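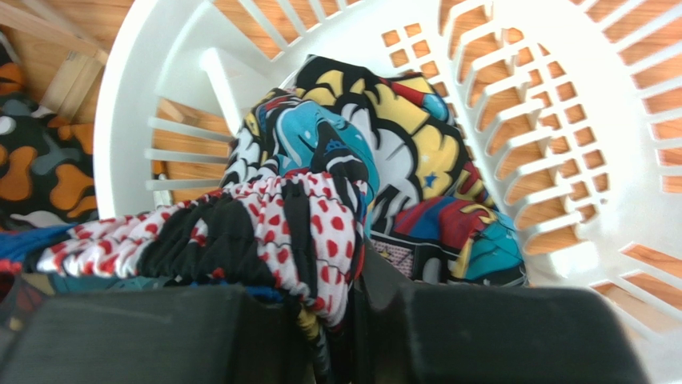
Lettre de novembre — atelier et fonds photo

Vite fait ce mois-ci, on est en plein accrochage et la moitié des cadres n'est pas encore sortie des caisses. Donc dans le désordre.

Le fonds Endonby d'abord. Vous étiez plusieurs à demander où ça en était après la réunion de rentrée. Réponse : ça avance. Les négatifs sur verre sont tous dépoussiérés, mis sous pochette neutre, numérotés au crayon sur le rabat (pas au stylo, merci à ceux qui passent nous aider le soir). 775 plaques au total, format 9x12 pour la plupart, quelques 13x18 qui ne rentrent pas dans les boîtes commandées. Il a fallu en recommander. Livraison promise, on attend.

Pour ceux qui prennent la lettre en route : Endonby, c'est le studio de portrait qui a tenu boutique rue du Port de l'entre-deux-guerres jusqu'à la fin des années cinquante. Mariages, communions, conscrits, bébés sur coussin. Et puis, au fond des caisses, tout autre chose — des vues d'atelier, des ouvrières de la filature Zimilton à la pause, des mains surtout. Beaucoup de mains. Personne n'avait commandé ces images-là, elles ne figurent dans aucun registre de caisse. On ne sait pas encore qui les a prises. Le patron, un assistant, une retoucheuse ? Les registres donnent trois employés pour 1934, sans un mot sur ce que chacun faisait. Si vous avez eu de la famille chez Zimilton, écrivez-nous, même pour un détail, un surnom, une adresse.

L'exposition, maintenant. Elle s'appelle « Heures de pause » et occupera les deux salles du bas ainsi que le couloir. 122 tirages, dont 14 d'époque. Les autres sont des tirages modernes, faits par contact pour les 9x12, sur papier baryté, virage léger au sélénium. On a beaucoup discuté du virage. Certains trouvaient ça trop beau pour ce que c'est. On a fini par comparer deux versions de la même image côte à côte sur la table, un dimanche, et la version virée l'a emporté d'une voix. La version froide sera montrée aussi, dans la vitrine du couloir, vous nous direz.

Vernissage le 6 novembre 2014 à 18 h 30, entrée par la cour. Pas de discours, ou alors court. Il y aura à boire. Apportez un pull, le chauffage de la grande salle est toujours capricieux et le plombier ne passe que la semaine d'après.

Horaires ensuite : du mercredi au dimanche, 14 h - 18 h. Fermé le 11. Entrée libre pour les adhérents, 4 euros pour les autres, gratuit pour les scolaires sur réservation. Les enseignants qui veulent le dossier pédagogique peuvent le demander dès maintenant, il est presque prêt (manque une légende et la page sur le gélatino-bromure, qu'on réecrit pour la deuxième fois).

Catalogue : petit, agrafé, imprimé chez Akgül comme le précédent. Ils ont été très patients avec nos fichiers. Les noirs sont un peu bouchés sur le premier jeu d'épreuves, surtout la double page de la cour de la filature, on a demandé une correction. Il sera sur la table le soir du vernissage si tout va bien. Sinon bon de souscription, on vous l'envoie après.

Un mot sur les textes de salle. On nous a reproché la dernière fois d'en faire trop. Message reçu. Cette fois un panneau par salle et des cartels courts : numéro de plaque, sujet, date quand on l'a. Là où il y a un point d'interrogation, c'est qu'on doute vraiment. La série dite « des escaliers » par exemple : même lumière, même mur, quatre femmes différentes, et aucune indication. On l'a datée de 1936 d'après les coiffures et un calendrier accroché derrière l'une d'elles, à moitié lisible. C'est mince. On assume.

Atelier du samedi : maintenu, sauf celui du vernissage qui saute parce que le labo sert de réserve aux caisses. Reprise le samedi suivant avec la séance cyanotype. Prévoir des vêtements qui ne craignent pas, un morceau de coton lavé si vous voulez essayer sur tissu, et vos negatifs agrandis si vous en avez. Trois places encore. Inscription par retour de mail, pas par téléphone svp, le répondeur est plein.

Sortie à Dalport — on avait parlé de décembre, ce sera plutôt après les fêtes. Le musée rouvre sa galerie de photographie et on voudrait voir leurs autochromes avant qu'ils retournent en réserve. Covoiturage, comme d'habitude. Dites-nous si vous avez une voiture et combien de places.

Enfin les cotisations. Toujours pas reçues pour un bon tiers d'entre vous. Chèque ou espèces, le soir du vernissage c'est très bien.

Ah et il nous manque un escabeau. Le grand. Si quelqu'un l'a emprunté cet été, on en a besoin avant mardi.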